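Notes for the Friday session - equipment planning, bin picking cell
Hinata Hirose, Briltwood

Slide 1. Say who I am, keep it short. Most of the room knows the Trundar line already.

Slide 2. What we asked for in the first budget. The arm, the controller, one gripper. Point out that the arm was the easy part to price. Three quotes, all close together.

Slide 3. What we left out. Cables and hoses, clamps, fingertip coverings, a proper stand for the bin. Small orders, 88 of them by August. Pause here, people will want to write that down.

Slide 4. Hours. We planned 1,000 for setup and testing and used 1,338. Nearly all of the extra went into the gripper and the bin. Kuroda had warned us about blocks lying against the back wall and we didn't budget for it.

Slide 5. Test parts. Start with a few plain blocks in two colors and leave them at odd angles, some touching. Cheap to make, easy to replace. Don't buy a full set of production parts until the fingers are settled.

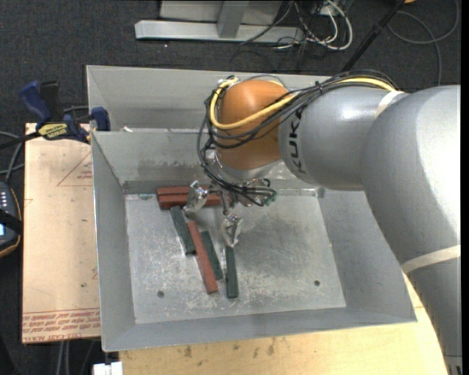

Slide 6. Next year's request. A spare set of fingers goes in as its own line. So does cable routing along the arm - ask the supplier for a price up front. The Irnudura site wants the same cell, so ask for a price on two.

Slide 7. Lease or buy. We bought. Show the table, don't read it out.

Questions. If someone asks about payback, give the 3 year figure and offer to send the sheet.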